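About Troren

Hi, I'm Chelsea Kershaw, and if you've booked a trip with us it was probably me who answered the phone with my mouth full. Sorry about that! Troren is a small tour company working along the Staniforth coast and out to the islands, and we've been at it long enough that the ferry crew save us the seats by the window.

How we got going

I grew up in Bistgate, back when the only visitors were people who'd missed the turnoff. My business partner, Defne Oral, came for a weekend to see the seabirds and ended up renting the flat over the bakery (she still lives there, and she still smells of cinnamon by nine in the morning). We met on the jetty in the rain, both waiting for a boat that had been cancelled the night before. By the time we'd walked back to town we had most of a plan.

Our first tour was 2 people and a borrowed van. We now have our own minibus, which seats 18, and a proper booking system that I mostly understand.

What we do

Day trips, mainly. The most popular one is the Diltus loop: morning ferry over, a walk to the old signal station, lunch at the hall, then the low track home past the seal beach if the tide's kind to us. It's an easy day, but do bring real shoes. We also run overnight stays on Diltus with local families, and those book out early, so get in touch well before October if you're hoping for spring.

We keep our island groups small. The hall kitchen can feed 40 at a pinch and I've seen it done, but the queue for the toilet is something I'd like to forget.

Defne does the birds and the history. I do the driving, the sandwiches and most of the talking.

The islands come first

People live out there all year, and they were there long before our minibus. We ask the residents each winter which tracks they'd like left alone, and we change our routes to suit. We buy lunch on the island, we pay the landing fee for every guest, and we carry our rubbish back on the ferry. If you fancy going on your own some other time, ring me anyway and I'll tell you who's got a room.
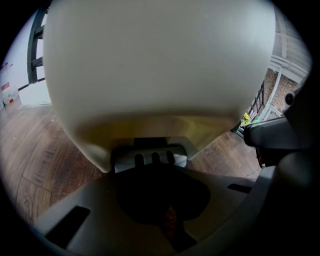 Visiting the office

We're at 1207 Harbour Road, Bistgate, up the stairs beside the chandlery. The bell is temperamental, so give the door a good knock. There's parking behind the building, and the kettle's always on for anyone who wants to sit down with a map and argue about tides.

You can also leave a message on the booking line, and one of us will call you back once we're off the boat.

Page last updated March 3, 2021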